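Home | Features | Shop Floor | Standards | Back Issues | Subscribe

THE RULES ON THE WALL
Small robot cells are writing their own house rules. Some of them are pretty good.

By Jerome Tiongson
July

Start with the fixture. That was the first thing Leonora Dimaculangan told me, before coffee, before I had my notebook out. Every part that leaves the computer gets a place to go, and the place gets made before the job does. No pocket, no job.

Her shop, just called Dimaculangan, takes old desktops apart with a robot arm. Processors, memory, drives. Slow work, fiddly. The rules for it fit on one sheet of paper taped by the door. 6 rules, big type.

The national and international standards are there too, in a binder. She's read them. Most people her size haven't, and she doesn't blame them much. "They tell you what a safe cell is. They don't tell you what to do when a clip won't let go."

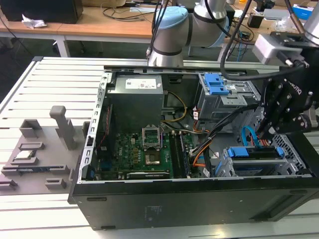 Rule 2 is the one people argue with. A person's hand and the gripper don't work in the same case at the same time. Ever. Doesn't matter that the arm is a collaborative type, doesn't matter how slow it's set. Force limits are written for a bump against skin. They say nothing about a finger between a steel plate and the edge of a drive cage.

Florante Manalastas, who used to inspect presses and now does robot cells, thinks she's right and wishes it was more common. He sees the word "collaborative" on an invoice and no risk assesment anywhere in the building. The arm isn't what gets assessed, he says. The whole job is. The arm, the gripper, the part, the table, the guy who leans in.

And the part is where it gets ugly. Sheet metal inside a tower is sharp. Power supplies can hold a charge after the plug is out, so rule 3: nobody opens one, human or machine. It comes out whole or it stays put. Batteries on the board, same idea, seperate bin, written down.

Cables. Rule 4 is all cables. The ones on the arm get checked at full reach, not parked. The ones in the case get looked at before every move, as a loop of wire will happily catch a finger plate and come along for the ride. Stop, back off the way you came, start over. No tugging.

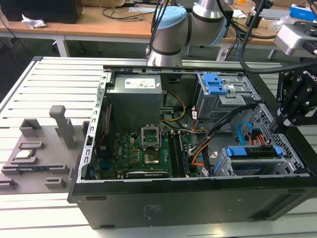 WHO GETS TO PRESS STOP

Everyone. Rule 5, and it's the shortest one. No permission, no explaining afterward unless you want to.

Crisanto Buenaventura came over from Ekora, a bigger outfit, 218 people, where a stop meant a form. So people didn't stop. Here he pressed it 8 times his first month and got asked about it once, by someone who wanted to know what he'd seen.

They do keep a log. Time, what part, which way the gripper was pointing. Over at Wutholm, Rommel Dagdag keeps the same kind of log and swaps pages with them, which is how both shops ended up with the same advice on drive caddies: tilt first, then lift, and watch the connector end. Neither shop got that from a manual.
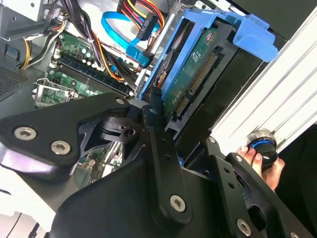
Gripper at a hard drive in its blue caddy, connector contacts showing.

Rule 6 covers changes. New finger tips, new speed, new model of tower, you redo the assessment. The whole thing. Manalastas says this is the one that slips everywhere he goes. A cell gets signed off, then somebody swaps a bracket over lunch, and the paper on the wall is about a different machine.

Dimaculangan's sheet has been reprinted 2 times. She wants a third go at rule 4, the wording's clumsy. Buenaventura wants it in bigger type still.

MORE IN SHOP FLOOR
Orka's Guide to Writing a Stop Log
What Counts as a Change? Inspectors Disagree
Sharp Edges: Gloves That Let You Feel the Screw
Letters: Your Worst Cable Snags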